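Writing About Records, Unit 5: The Short Review

Okay, so last time we got through the long feature, and I know a few of you are still recovering. This unit is smaller and I think more fun. We're doing the short review, the kind that runs on a blog or in the back pages and has to cover an EP or a demo before the reader wanders off for coffee.

I wrote these for years. My first was in 2016, for a little site called Birkett, and it was terrible. I used the word "soundscape" in the first line. I'll hand out a copy if you promise to be nice.

What we're listening to

Our main record is the Skulteden EP. It has 5 tracks and you can get through it on a bus ride. Please play it twice before you read anything at all about the band (no press sheet, no comments, nothing!). The first time, don't write. Just let it run while you do the dishes or whatever. The second time, sit down with paper and put the track title at the top of each page.

I do it on paper because I type too fast and end up with full sentences before I've had a thought. If you're a laptop person, fine, but turn off everything else.

Getting the sound onto the page

Most first drafts I read tell me who the band reminds you of and then stop. Comparisons are okay. I love a good comparison. But if I've never heard the other band, you've given me a locked door. So for every "sounds like" in your draft I want one plain sentence on what you heard. Is the singer close to the mic or way back in the room? Does the drummer push or drag? Where does the bass drop out, and did you miss it?

Take the second Skulteden track. My notes say "guitar comes in late, kind of grumpy, voice doesn't wait for it." That's ugly writing, and I got my whole opening paragraph out of it.
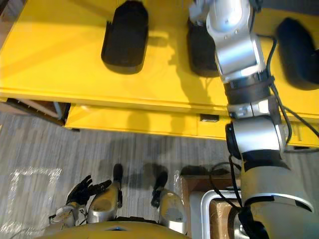
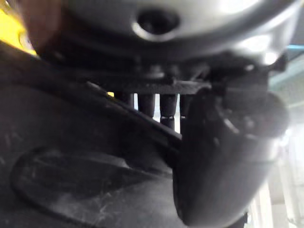
Verbs are your friends in this part. A keyboard line can creep or wobble or nag. "Features" is the verb I'd like you to give up for the rest of the term, along with "boasts" and "showcases." I circle them in green.

Background, and how much of it

You need a little. Where they're from, whether this is the debut, maybe who produced it. One or two sentences, and please don't put them all at the top. Lauri Halonen, who edited me at Birkett, used to move my band history down to the third paragraph every single time without saying a word, until I started putting it there myself. I was pretty mad about it back then, and I now do the same thing to all of you.

Check the spelling of every name. Check it again after you've pasted it in. I once called Demton "Denton" all the way through a review, headline included, and the bass player wrote me a very polite email that I still think about.

Having an opinion

You're allowed to not like it! You're also allowed to love it and have no idea why yet, but then you need another listen. What I don't want is the shrug, where every track is "solid" and fans of the genre "will find something to enjoy." Pick the best song and say so. Pick the weakest one too, and point to the spot where it loses you.

With small bands I try to keep in mind that they will read it. Mine always did. That doesn't mean going soft, it means being exact. "The chorus on track four is sung so far down in the mix that I lost the words" is something a band can use. "Forgettable" isn't much use to anyone.

Reading for next class

Two reviews of the same Jumberg album are in the packet, one warm and one pretty chilly. Read them back to back and mark every sentence that could be lifted out and dropped into a review of some other record. There are a lot in the warm one. There are more than I'd like in the chilly one too, and I say that as a fan of the person who wrote it.

The assignment

Write 14 sentences on the Skulteden EP. Yes, exactly. I picked the number years ago and I'm attached to it. No sentence over 40 words. No star rating. Your title can't be a pun on the band name (I've read them all by now).

Bring your listening notes along with the draft, mess and all, and staple them to the back. We'll swap with a neighbor and read each other's openings out loud, so be ready for that.

Drafts are due December 16, 2025, in the tray outside my office. If you can't get the EP to play, email me and I'll lend you my copy.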